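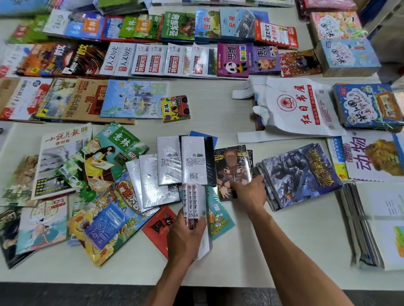 Nitow Clear Covers for Paperbacks and Magazines

Item group 1887
Sold by Brorkine Library Supply

Nitow covers are slip-on sleeves of clear polypropylene film for paperbacks, comics and thin magazines. The film is free of PVC and plasticizers and does not stick to printed ink. No heat or glue is needed. Each sleeve has one fixed flap and one adjustable flap with a peel-off tape strip.

Specifications

Material: polypropylene, clear, gloss or matte
Edges: heat-sealed top and bottom
Tape: acrylic, low tack, can be lifted and reset within the first hour
Pack sizes: 6 (trial pack) or 500 (carton)
Storage: flat, out of direct sun

Choosing a size

Measure the height of the closed book at the spine. Add 2 mm and choose the next sleeve height up. Width is set with the adjustable flap and does not need to be exact. Magazines with a stapled spine take the matte film, which slides less when copies are laid overlapping on a table. For books with a square spine either finish will do.

Remove any shrink wrap before fitting. Sleeves fitted over wrap will trap air and pull at the corners.

Shelving covered books

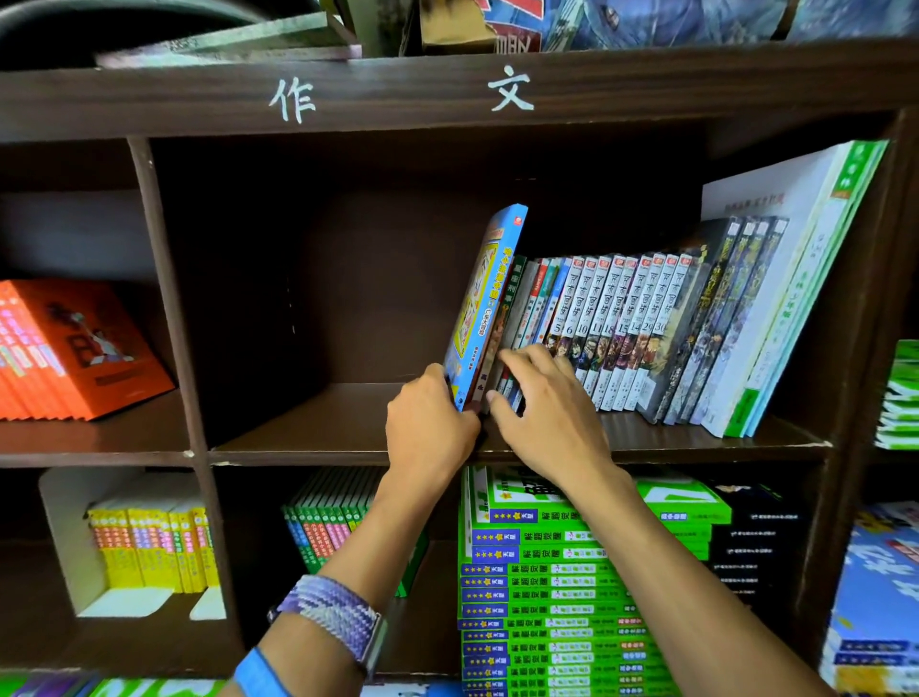
Blue hardcover and thin books in a compartment shelf marked 作文.

Covered books are slightly thicker than bare ones. Allow one extra finger of space per compartment. Thin books in gloss film tend to slide down if the row is underfilled; use a bookend or the Jader divider (sold separately).

Hardcovers with a printed case and no jacket need the Chaudhary wrap, a wider film with two loose flaps. Nitow sleeves will split at the joint if forced over boards.

Ordering

Cartons ship from stock. Orders placed before 2 p.m. leave the same day. Cartons are packed by weight and may hold 499 sleeves; short cartons are credited on request. Mixed heights cannot be combined in one carton.

The old blue-tint film was dropped in November and is no longer available.

Sizing questions: Pauline Fothergill, product desk
Carton and freight quotes: Dirk Coppens, trade sales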